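Vehicle Engineering II
Handout 8: Aerodynamic drag and gearing in straight-line speed runs
Instructor: Siu-ming Hsiao
Revised 15 December 2025

Read before the tutorial. Bring a calculator and the Keskin data sheet. Symbols follow Handout 2 unless stated.

1. Scope

A speed run over a measured distance is a simple case of vehicle dynamics. The car travels in a straight line, the surface is close to level, and the quantity of interest is the mean speed between two timing points. With a flying start, the car enters the measured distance at or near its top speed. With a standing start, the average includes the launch and every gear change. This handout deals with the flying start only. Standing starts need a tire model and are covered next term.

2. Forces at steady speed

At constant speed on level ground, the driving force at the wheels equals the sum of aerodynamic drag and rolling resistance.

Drag: D = 0.5 x rho x Cd x A x v^2
Rolling resistance: R = Crr x m x g
Power at the wheels: P = (D + R) x v

Rho is air density, Cd the drag coefficient, A the frontal area, m the mass including driver and fuel, and v the speed through still air. Cd and A always appear as a product, so a quoted Cd says little by itself. A narrow car with an average coefficient may need less power than a wide car with a good one. In this course we write CdA and give it in square meters.

The drag term in the power equation rises with the cube of speed. If rolling resistance is neglected, a gain of 10 percent in speed calls for 33 percent more power. The same gain can be had at constant power by cutting CdA to 75 percent of its first value. Students should check both results by hand.

3. Worked example: the Stollora

The Stollora is a single-seat car with covered wheels. Take m = 1000 kg, CdA = 0.40 m^2, Crr = 0.015, rho = 1.20 kg/m^3 and g = 9.81 m/s^2. Find the wheel power needed to hold 100 m/s.

D = 0.5 x 1.20 x 0.40 x 100^2 = 2400 N
R = 0.015 x 1000 x 9.81 = 147 N
P = (2400 + 147) x 100 = 254.7 kW

Rolling resistance takes a little under 6 percent of the total. Crr has been held constant, which is acceptable for hand work at moderate speed. Real tires show a marked rise in Crr as they approach their speed rating, and the Keskin sheet gives a correction curve. Do not read the curve past its last plotted point.

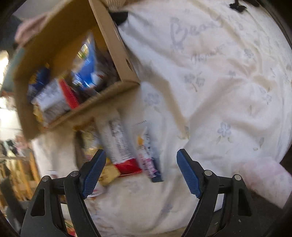
Fig. 1. Box of packaged goods over a printed bedsheet.

4. Wind and the two-way mean

Drag depends on airspeed, while timing equipment measures ground speed. A tailwind lowers the airspeed for a given ground speed and raises the result. Runs are therefore made in both directions within a set period and averaged. Check the rules that apply to the class before averaging, as some call for the mean of the times and others for the mean of the speeds. The two do not agree unless the runs are identical.

Suppose a car covers 1000 m in 10.0 s one way and 12.5 s the other. The speeds are 100 m/s and 80 m/s, with a mean of 90 m/s. The mean time is 11.25 s, giving 88.9 m/s. Always state which method was used.

A crosswind does not cancel. It acts at a yaw angle in both directions and usually raises the drag. Long covered bodies may also lose directional stability in yaw, as the center of pressure tends to lie ahead of the center of mass.

5. Choice of final drive

Top speed is reached where the power available at the wheels meets the power required. The final drive should place this point at the engine speed for peak power. A ratio that is too short brings the engine to its limit before the two curves meet. One that is too tall leaves it below the peak, with power unused.

For the Lastside course, set the ratio for still air, then check the engine speed with a tailwind of 5 m/s. Where the limit would be exceeded, use the next taller ratio. Tire growth at speed has a similar effect to a taller ratio and must be included.

6. Problems

6.1 Repeat the example in Section 3 with a mass of 700 kg. Comment on the change in power.

6.2 The Skamcombe car holds 131 m/s in still air with CdA = 0.35 m^2. Neglect rolling resistance and find the wheel power. Use rho = 1.20 kg/m^3.

6.3 Plot required power against speed for the Stollora from 20 m/s to 100 m/s. Mark the speed at which drag and rolling resistance are equal.

Show units at every step. Answers go in the tutorial folder.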